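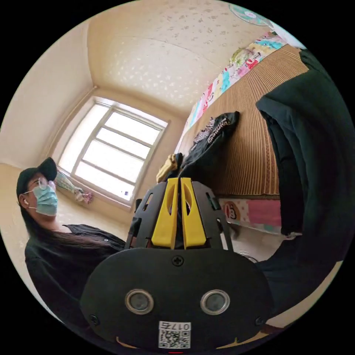
The bus to Brorgate left at 6 in the morning and took most of the day. She had a window seat and a bag of rolls, and by the time they passed through Gosex she had eaten all of them.

Her aunt had left her the ferry. It was a flat boat on a cable, big enough for two cars, and it crossed the river at Stundine. The lawyer's letter said it was worth some 300 dollars as scrap. It also said the county paid a small fee each month as long as the ferry ran.

She had planned to sign the papers and go home. The man from the scrap yard was supposed to meet her at the landing at four, but he called to say he was stuck behind a wreck on the Olaniyan road and would come in the morning. So she took the key from the lawyer's office and walked down to the river to wait for nothing in particular.

A truck was parked at the landing with its engine off. The driver rolled down his window.

"You running it?" he asked.

"No," she said. "I just own it."

He looked at the water for a while. The bridge was 30 miles down and he had calves in the back. She could hear them moving.
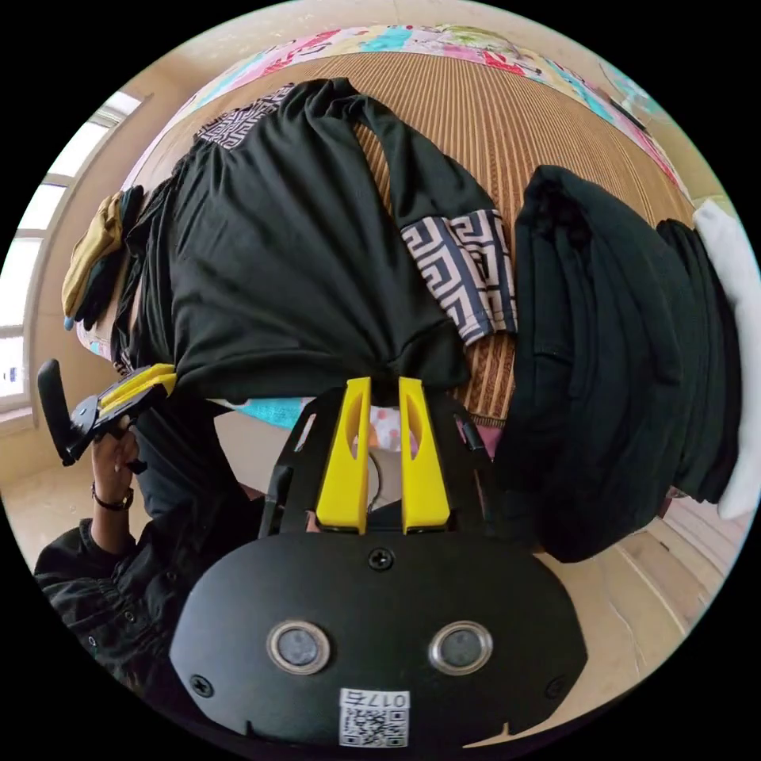
She had worked the ferry one summer when she was fourteen. Her aunt let her hold the lever and take the money, and never once praised her. The logbook was still in its tin box by the engine. The last entry was in March, one car, and under it her aunt had written that the river was high and the left pulley needed grease.

The grease was in the tin box too. She did the pulley first, then the other one. The engine caught on the fifth try. She waved the truck on and put the chain up behind it.

It was a slow crossing. The driver stayed in his cab and the calves went quiet. In the middle, where the current pulled hardest, the cable hummed the way she remembered, and she eased the lever back a little without thinking about it.

On the far side he held out some bills. She didn't know what the fare was now, so she took two of them and gave the rest back.

"What time do you start tomorrow?" he asked. "I have to come home."

She thought about the man from the scrap yard, who would be there at nine.

"Seven," she said, and wrote the truck down in the book.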